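Dutberg bekommt seine Hörspielnacht zurück

Nach langer Pause wird in Dutberg wieder gemeinsam zugehört! Im Februar öffnet der alte Güterschuppen am Bahnhof für eine ganze Nacht seine Türen, und auf dem Programm stehen 9 Hörspiele, vom Krimi im Nebel bis zur halbstündigen Geistergeschichte für Kinder. Veranstaltet wird der Abend vom Hörclub Drindel, der seit dem Herbst an der Rückkehr der Reihe arbeitet.
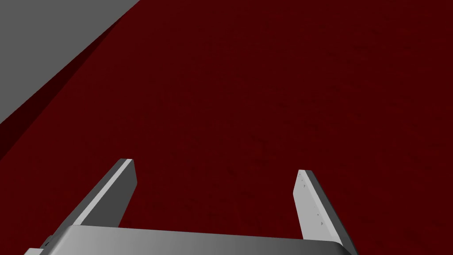
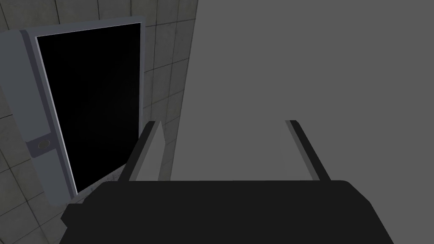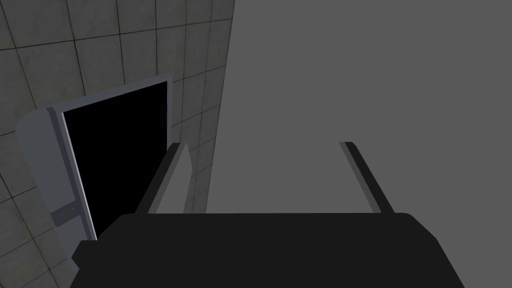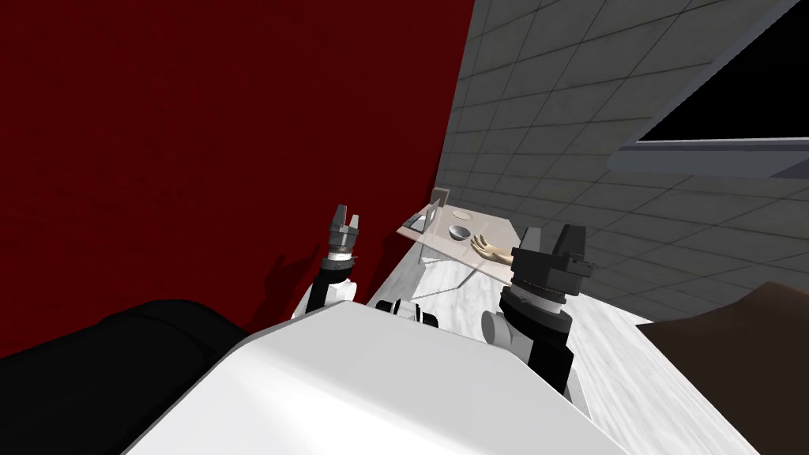 Wer die früheren Ausgaben miterlebt hat, weiß noch, wie das war: Decken auf dem Boden, Thermoskannen zwischen den Stuhlreihen, und wenn im Stück eine Tür knarrte, drehte sich der halbe Saal um. Genau so soll es wieder werden. Das Licht geht aus, die Lautsprecher gehen an, und dann wird gelauscht. Eine Leinwand gibt es nicht, eine Bühne auch nicht. Nur am Mischpult bleibt eine kleine Lampe brennen.

Los geht es um 18 Uhr mit dem Kinderprogramm. Den Anfang macht „Die Laterne von Sivavness“, die Geschichte einer Leuchtturmwärterin, die nachts Stimmen aus dem Treppenhaus hört (keine Sorge, es geht gut aus). Das Stück wurde eigens für den Abend neu aufgenommen, mit Wind, Möwen und einem Akkordeon, das man so schnell nicht wieder aus dem Ohr bekommt. Familien dürfen natürlich gern bleiben, ab 21 Uhr wird es allerdings gruseliger.

Der Höhepunkt für viele dürfte „Hapeta antwortet nicht“ sein, ein Funkerdrama in 4 Teilen. Die Aufnahme galt lange als verschollen, bis beim Ausräumen eines Kellers in der Bahnhofstraße eine Kiste mit Tonbändern auftauchte. Der Hörclub hat sie über Monate überspielt und behutsam gereinigt. Ein leises Rauschen ist geblieben, und das passt wunderbar zu einer Geschichte, in der zwei Menschen über eine immer schlechter werdende Verbindung miteinander sprechen! Alle Teile laufen hintereinander, insgesamt 110 Minuten, mit einer kurzen Unterbrechung vor dem letzten Teil. Zum ersten Mal ist das Stück damit in voller Länge vor Publikum zu hören.

Im Güterschuppen finden bis zu 300 Gäste Platz. Ein Teil der Fläche ist bestuhlt, vorne kann man sich mit Isomatte und Schlafsack ausbreiten. Warme Kleidung ist trotzdem eine gute Idee, denn die Halle heizt sich langsam auf. In den Pausen gibt es im Vorraum Linsensuppe, Schmalzbrote und heißen Apfelsaft. Gegessen wird bitte draußen im Vorraum, Chipstüten haben in einem Hörspielsaal nichts verloren.

Dazu kommt eine Geräuschwerkstatt im Nebenraum, in der Kinder und Erwachsene selbst ausprobieren können, wie es aus dem Lautsprecher regnet, galoppiert oder gewittert. Reis auf Backpapier, Kokosnussschalen im Sandkasten, ein großes Blech für den Donner: Das macht einen Heidenspaß, und am Ende wird aus den besten Klängen eine kurze Szene aufgenommen, die kurz vor Mitternacht im Saal läuft. Die Teilnahme kostet nichts extra, man kommt einfach vorbei.

Nach Mitternacht wird es dann ruhiger. Drei längere Stücke laufen bis in den Morgen, darunter eine Reiseerzählung fast ohne Musik, bei der Einschlafen ausdrücklich erlaubt ist. Wer durchhält, bekommt um 6 Uhr Kaffee und frische Brötchen, und der erste Zug fährt praktisch vor der Tür ab.

Karten gibt es im Vorverkauf in der Stadtbücherei Dutberg und im Buchladen am Markt, Restkarten an der Abendkasse ab 17 Uhr. Kinder in Begleitung haben freien Eintritt. Der Zugang zum Saal ist stufenlos, für Gäste mit Hörgerät ist in den ersten Reihen eine Induktionsschleife verlegt. Wer Plätze dort möchte, gibt das beim Kartenkauf am besten gleich mit an.

Auch nach der langen Nacht soll es weitergehen: Der Hörclub Drindel plant für das Frühjahr kleinere Abende in der Bücherei und sucht dafür noch Aufnahmen aus der Region. Alte Kassetten und Tonbänder können während der Veranstaltung an der Garderobe abgegeben werden, am besten mit Namen und Telefonnummer auf der Hülle.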